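Search products, codes, spares Go

Furniture > Tables > Round tables > Plerow round table, dark brown

Plerow round table, dark brown

Order code 3329. Page revised September 2020.

The Plerow is a large round table for shared rooms: studios, workrooms, waiting areas and offices where one surface has to serve several purposes during the day. It is supplied in dark brown. A light version is listed separately under the Stelel name and uses a different base, so parts are not interchangeable between the two.

The top has no marked front or back. It can be approached from any side and needs no particular orientation in the room. Allow at least 700 mm of clear floor all round for a person to pass, and more where office chairs on castors will be parked nearby. Chairs pushed back from a neighbouring desk take up more floor than most room plans show – measure with the chair occupied.

The dark finish gives good contrast under small pale articles. Flowers, white appliances and printed matter are easy to find on it at a glance. Dust also shows more readily than on the light version, and a weekly wipe should be assumed in rooms with regular traffic. 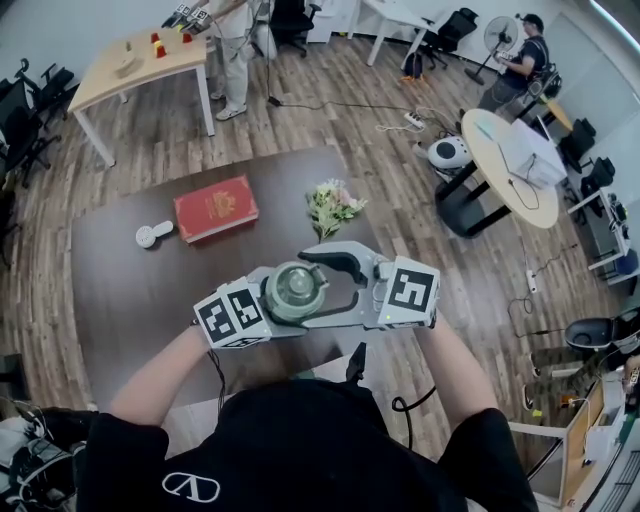 For mixed rooms we suggest keeping the Plerow clear of the wall and placing rectangular tables at the perimeter. Light wood and white tops sit well alongside the dark brown. Where matching is required, the Veloso rectangular table with white legs is the usual choice and is stocked in the same warehouse.

Books and boxed goods can be stood directly on the surface. Glass and ceramic items should have felt or cork beneath them if they are moved often. Vases must be dry on the underside. Standing water should be removed with a soft cloth as soon as it is noticed, working from the outside of the spill inwards. Do not use cream cleaners, solvents or steam.

Assembly takes two people. Lay the top face down on a blanket, fit the base plate loosely, insert all fixings, then tighten in diagonal order. Check the fixings again after 17 days of use and once a year from then on. The feet adjust for uneven floors; on wooden boards, fit the pads supplied.

Distributed load on the top must not exceed 200 kg. The table is not intended to be stood or sat upon. It is an indoor product and is unsuitable for unheated rooms.

Spares: foot pads, base fixings and touch-up wax are available from Cirell under the order code above. Replacement tops are made to order – please quote the label on the underside.

Comments

dunmore_t: Ours arrived in August with one foot pad short. Spares sent one out without argument. Table itself is solid enough.

K. at the print room: Does the base come off again without damage? We have to get it round a tight landing.

hexkey: Yes, it did on mine. Keep the fixings in a bag, the thread is an odd size.

pollybarn: Shows every crumb. Would buy the light one next time.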